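Werksbesuch bei Kyriakidis, September

Die Prüflinie für gebrauchte Smartphones läuft seit 10 Monaten. Schichtleiter Pantelis Raptis nennt 219 Geräte pro Schicht. Neue Greifabläufe entstehen zunächst in der Simulation, mit wechselnden Untergründen wie Marmor oder Holz, und gehen danach an die Zelle.

Das Umsetzen von Hand entfällt. Zwei Beschäftigte pro Schicht bearbeiten jetzt Störmeldungen und Grenzfälle, etwa Geräte mit Trageschlaufe.

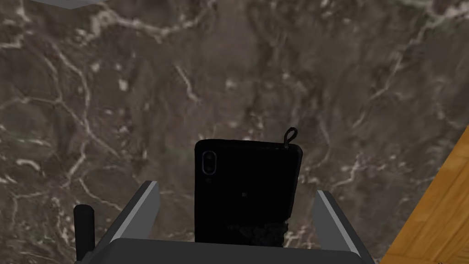 Paraskevi Giannakopoulos, früher am Packtisch, pflegt heute die Greifparameter. Die Schulung dauerte 50 Stunden. Offen ist die Eingruppierung der neuen Stellen.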